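4. Matching a colour to your swatch book

By now you have unpacked the Skinari reader, charged it, and put the lid somewhere you will later regret. This section covers taking a reading and finding the nearest swatch in the Ots book. Allow 10 minutes the first time.

4.1 Calibrate first

1. Switch the reader on and wait for the light to stop blinking.
2. Place it flat on the white tile in the lid. (See? The lid.)
3. Press and hold the side button for 3 seconds, until you hear a beep.

Note: Printer paper is no substitute for the tile. Most of it is faintly blue, and the reader will believe whatever you tell it.

4.2 Take a reading

1. Put the sample on a firm, level surface.
2. Lower the reader until the rubber ring sits flush all the way round.
3. Press the top button once. Pressing it harder does not produce a better colour.
4. Turn the reader through 90 degrees and read the same spot again.
5. If the two results differ, keep both and let the software average them.
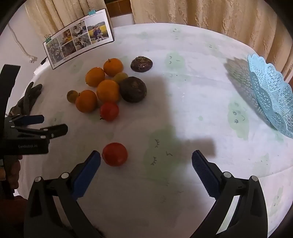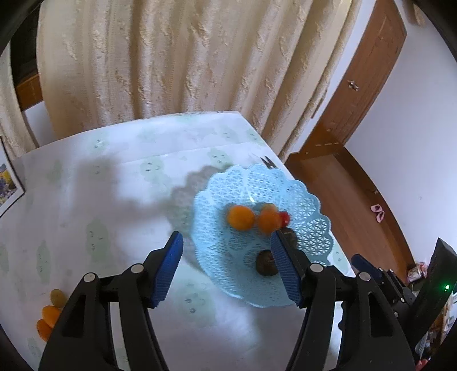

Photos: Cor Nijs / Grunik

Caution: The lamp is bright. Don't look into it, and don't let anyone at the office talk you into reading the colour of their eyes.

4.3 Find the nearest swatch

1. Open the Himbridge software and choose Match > Book.
2. Select the edition printed on the spine of your book. The November edition renumbered the greys, for reasons best known to the greys.
3. Click Find. The closest swatches appear in order, nearest first.
4. Turn to the page shown and compare the swatch with your sample by daylight.

Note: If you and the software disagree, check again near a north-facing window. If you still disagree, go with your eyes and write down the number anyway. Somebody will ask for it.

4.4 Saving your readings

The reader stores 600 readings. After that it overwrites the oldest, without ceremony or warning.

1. Connect the cable supplied.
2. Choose Reader > Copy All.
3. Give the set a name you will recognise in a year. "Beige new final" has been tried.

Caution: Reader > Clear sits directly below Reader > Copy All in the menu. We have heard from several of you about this. Until it moves, go slowly.

For cleaning the lens and replacing the rubber ring, see section 5.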